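Accueil Concours Inscriptions Calendrier Fiches méthode Contact

Préparer son dossier pour un concours d'entrée en école de soins : la marche à suivre

Chaque printemps, je reçois les mêmes messages un peu affolés : le portail ferme ce soir, la photo est refusée, le relevé de notes ne veut pas se charger... J'ai donc repris ma vieille fiche, je l'ai remise au propre et je vous la livre en entier, avec mes petites manies. Prenez un thé, installez-vous bien, et comptez une bonne soirée pour tout faire tranquillement (deux si vous êtes comme moi et que vous relisez tout).

J'ai pris pour modèle le portail Oltano, celui qu'utilise l'institut Enent pour ses admissions. Les autres écoles ont des écrans un peu différents, mais l'ordre des rubriques reste à peu près le même.

Étape 1 : rassembler les pièces

Avant même d'ouvrir le site, créez un dossier sur votre ordinateur et rangez-y la pièce d'identité recto verso, le dernier diplôme ou le certificat de scolarité, les relevés de notes des 2 dernières années et une photo d'identité récente. Donnez à chaque fichier un nom simple, sans accent ni espace – le portail les digère très mal, et le message d'erreur ne vous dira pas pourquoi.

Vérifiez aussi la date de validité de votre carte d'identité. Elle doit couvrir le jour de l'épreuve écrite, en juin, et pas seulement le jour où vous vous inscrivez !

Étape 2 : créer le compte candidat

Choisissez une adresse électronique que vous consultez vraiment. Celle du lycée, que l'on vous supprimera peut-être pendant l'été, est une mauvaise idée. Le lien d'activation arrive en général dans la demi-heure ; pensez au dossier des indésirables avant de recommencer, car une seconde demande annule la première et l'on finit par tourner en rond.

Notez votre numéro de candidat sur papier. Il ressemble à un simple nombre, par exemple 1671, et on vous le redemandera à chaque appel, à chaque courriel, et encore à l'entrée de la salle.

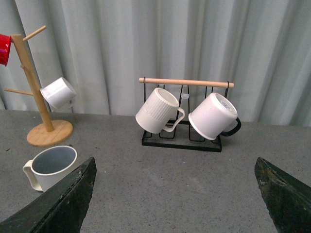

Étape 3 : remplir le formulaire

Recopiez votre état civil exactement comme sur la pièce d'identité, deuxième prénom compris. Pour les vœux de filière, vous pouvez en classer 3 au maximum, et l'ordre compte : l'affectation se fait selon le rang obtenu, en commençant par votre premier choix. Mettez en tête ce que vous voulez pour de bon, même si la filière vous paraît très demandée.

Vient ensuite le centre d'examen. Les candidats ont le choix entre Machala et Enilcombe ; prenez le plus facile à rejoindre tôt le matin, l'appel commence à 8 heures.

Étape 4 : payer et valider

Les frais de dossier s'élèvent à environ 50 euros, un peu moins pour les boursiers qui joignent leur notification. Après le paiement, attendez le retour automatique vers le portail sans fermer la fenêtre, puis cliquez sur « Valider définitivement ». Beaucoup de candidats s'arrêtent au reçu de la banque et restent au statut « Brouillon ».

Téléchargez enfin le récapitulatif, imprimez-le et relisez-le à voix haute. C'est un peu ridicule, je vous l'accorde, mais une erreur de date de naissance saute mieux à l'oreille qu'à l'œil. La convocation sera déposée dans votre espace, rubrique « Mes documents », une quinzaine de jours avant l'écrit.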